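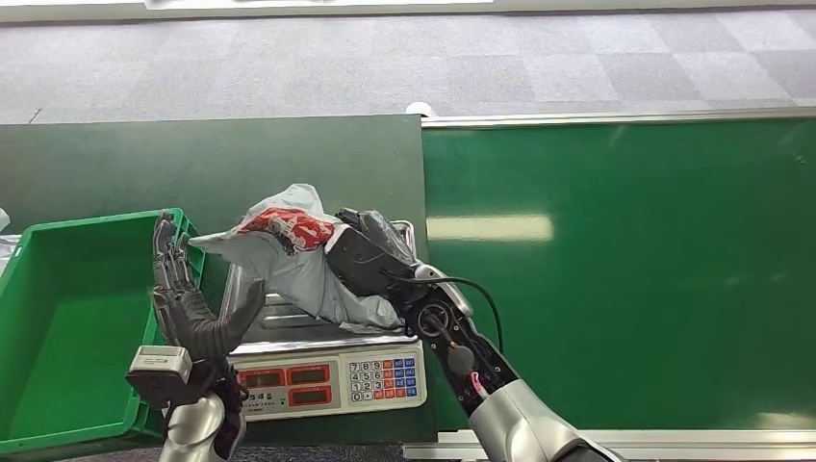 Week 6: Weighing and bagging at the packing bench

Read before Monday's practical. Bring closed shoes and your bench sheet.

Setting up

The scale goes in the middle of the bench, on a flat section, with nothing leaning against it. Keep the crate to one side so you aren't reaching across the scale to get to it. Check that the display reads zero before you start. If it drifts, switch it off, move it and try again.

Tare

Put the empty bag on the pan, fold in any part that hangs over, and press tare. A bag touching the bench will give you a low reading. Thin plastic bags weigh very little, but the Haretti orders are filled by net weight and the bag is never part of it.

Filling

Open the bag fully before anything goes in. Crumpled bags trap product in the folds and tear when you pull them straight under load. Add the last of the product slowly. The tolerance for this exercise is 50 grams either side of a 2000 gram target.

Worked problem

A filled bag reads 2163 grams on a scale that was not tared. The empty bag weighs 19 grams.

Net weight: 2163 - 19 = 2144 grams
Over target: 2144 - 2000 = 144 grams

The bag is outside tolerance. Take product out and reweigh.

Recording

Write the net weight on your bench sheet before the bag goes in the crate. Use grams, no decimals. Cross out mistakes with a single line and initial them.

For next week

Read the Grinance handout on labelling and finish questions 1 to 4. Bench sheets go in the grey tray by the door.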